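Handout for session 2, Care and Repair of Upholstered Furniture, October 2023. Instructor: Nele Seidel. Bench work with Yasuo Ichikawa.

# Light-colored covers: looking, testing, cleaning

Last session was frames and springs. We stay on the outside of the piece this time. Most of what follows applies to any cover fabric, but the notes are written with cream, ivory and off-white in mind. Those are the pieces people bring in most often, and they show every mistake.

Read the section on cleaning codes before you come in. The rest we go through together.

## Inspection

Do the inspection in daylight if you can. A lamp held low and to the side is the next best thing. Light from straight above flattens the surface and hides worn spots.

Work in the same order every time:

1. Top of the back
2. Inside back
3. Arms, tops first, then the insides
4. Seat, both sides if the cushion comes out
5. Front rail and skirt
6. Outside arms and outside back
7. Underside

The top of the back and the tops of the arms get the most skin contact, so that's where body oil collects. On a cream cover it shows up first as a slight gray or yellow cast with no clear edge. Compare it with fabric that has been hidden, such as the strip under the seat cushion or the turned edge under the front rail. If there is a big difference in color, write it down and tell the owner before any work starts. Some of that difference may be fading, and cleaning will not bring it back.

Use your fingertips as well as your eyes. Press lightly along the top edge and move your hand a few inches at a time. You are feeling for:

- thin padding, where the frame edge comes through
- lumps, usually cotton or fiber that has shifted
- a stiff patch, often old spot cleaner or starch residue
- loose seams, which open a little when you press next to them

Clean hands, no rings, no hand cream. Hiyori Ogura keeps a box of cotton gloves at the front bench for anyone who wants them, but you will feel less through cotton.

## Cleaning codes

The tag is normally under the seat cushion or stapled to the dust cover underneath.

| Code | What it allows |
|---|---|
| W | Water-based cleaner |
| S | Solvent cleaner only, no water |
| WS | Either one |
| X | Vacuum or soft brush only |

The code describes the cover fabric. It doesn't describe the padding, the welt cord or the thread, and a chair that has been recovered may still carry the old tag. Treat a missing tag and a doubtful tag the same way: vacuum only until you have tested.

## Testing

Pick two spots that don't show. The back lower corner and the underside of the skirt are usual. Test both, because a piece that was repaired at some point may have two different fabrics in nearly the same color.

- Put a few drops of the cleaner on a white cloth. Do not pour on the fabric.
- Hold the cloth against the test spot for one minute.
- Check the cloth for color.
- Let the spot dry completely, then look for a ring, shrinking, or a change in the nap.

The drying part is the one people skip. Water rings on cream fabric often can't be seen until the next day. If you test at the start of a session you will not have your answer before you go home, so plan the work across two sessions.

Welt cord needs its own test. A contrast welt in brown or navy can bleed into a cream panel even when both fabrics are marked W.

## Vacuuming

Every piece is vacuumed before any liquid comes near it. Dry soil comes out easily. Once it has been wetted it turns to mud and goes down into the weave.

Use the soft brush head on low suction and go in one direction, overlapping each pass. Go along the welt with the crevice tool, held just off the fabric. On loose weaves put a piece of fiberglass window screen over the fabric and vacuum through it. Bind the edges of the screen with tape so they don't catch threads.

On pile fabrics such as velvet or chenille, the last pass goes with the nap.

## Water-based cleaning (W and WS only)

Mix at the sink, not at the bench. We use the plain Imell concentrate in class, at the strength written on the jug. Stronger is not better here. Extra soap stays in the fabric and pulls in new dirt, and the piece comes back looking worse than before.

- Whip the solution until you have foam. You are cleaning with the foam, not the water under it.
- Do one whole panel at a time, seam to seam. Stopping in the middle of a panel leaves a line.
- Light strokes, soft brush, first across and then down.
- Lift the foam with a damp white cloth. Rinse the cloth often and change the water when it turns gray.
- Blot with a dry towel. Don't rub.
- Stand the piece where air can move on all sides.

No heaters and no hair dryers. Fast drying from one side draws soil up to the surface and leaves brown marks at the seams. If you get browning anyway, leave it and ask Yasuo. It can usually be treated but the treatment depends on the fiber.

## Spots

| Spot | First step |
|---|---|
| Coffee or tea | Blot with cool water, then foam |
| Grease | Absorbent powder, leave overnight, vacuum |
| Ballpoint ink | Solvent on a swab, from the outside in |
| Candle wax | Chill, crack, lift the pieces |
| Unknown | Vacuum, then treat as grease first |

Check the code before using anything from the table. Cool water is still water, and on an S fabric it will leave a ring.

## Records

Each piece in the workshop has a number on a card tied to the back leg. The armchair from the Londevdale sale is 2345. Use the number on your worksheet, not a description - we have had several "cream chair, good condition" sheets and could not tell which chair they belonged to.

Write down the code, both test spots, the cleaner, and how it looked dry. If you only vacuumed, write that.

Chiharu Wada collects the sheets at the end of the session. Miyuki Kaneko has blank ones if you run out.

## Supplies

The materials fee for the cleaning sessions is $65, paid at the office. It covers cleaner, cloths and one brush to keep. Bring your own apron and two old white towels. Colored towels can bleed, so please leave them at home.

## Before next time

Find one upholstered piece at home and go over it in the order given above. Read the tag if there is one. Press along the top of the back and the arms and note where the padding changes. Don't clean anything yet.

We start next time with padding at the top edge, where a cover tends to wear through first. Feel for the edge before you decide whether the padding needs to be replaced. Start with a light touch, fingertips only, and add pressure slowly.

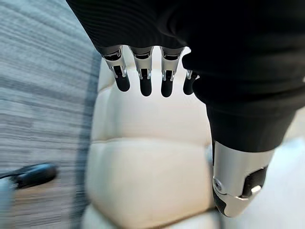 If the frame comes through under light pressure, mark the place with a pin in the seam and leave the cover closed until we have looked at it together.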